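Home Questions Tags Unanswered Ask

How to protect wooden floor from office chairs with wheels?

Asked in March, viewed 1751 times

Hello everybody. We moved with our small team to a new office and the floor is wooden. The owner told us that we must pay for damages when we leave, so I am a little worried. Our chairs have the usual hard plastic wheels and after 4 weeks I already see thin lines near the desks. They are not deep – I can feel them only with the nail. I was thinking to buy one big mat, but people move the chairs all the time to other places. What do you recommend? The budget is not big, 600 dollars for everything, and I would like to keep a part of it. 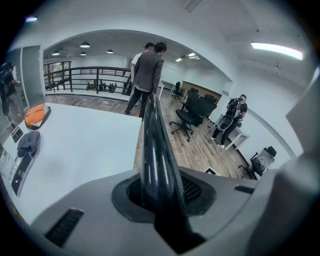 Soft wheels are the first thing I would buy, before any mat. We changed ours last year and I am satisfied. In our room the chairs do not stay at a desk, they stand in the middle of the floor and everybody takes the one which is closest, so a mat would be useful only for a small part of the day. If your chair has the five-star base with wheels, like our black ones with the mesh back, you need five wheels for each chair. Please measure the pin before you order. I ordered the first set from Andel without measuring and it was too thin, the wheels were falling out when we lifted the chair. The second set was from Gukon and it holds well. For all our chairs we paid 166 dollars. You pull the old wheel out straight, and if it does not want to come, use a flat screwdriver with a piece of cloth under it. Also sweep the floor often. Small sand from the shoes makes scratches with soft wheels too, I have learned this near our door.

Score 14 – accepted

Just get a mat. Plosix has them. Done.

Score -1

I agree with the first answer about the wheels, but I want to add something about the lines you have already. If you feel them only with the nail, it is possible that they are in the varnish and the wood is still good. I used a repair pen from Coman in the closest color, first in a corner behind the cabinet to see how it looks. Do not put wax on the whole floor before you ask the owner, some floors become slippery and later it is difficult to put new varnish on it. And take photos of the floor now, with the month written somewhere. When did you sign the contract? If there is a paper with the condition of the floor from the first day, look what is written about scratches.

Score 5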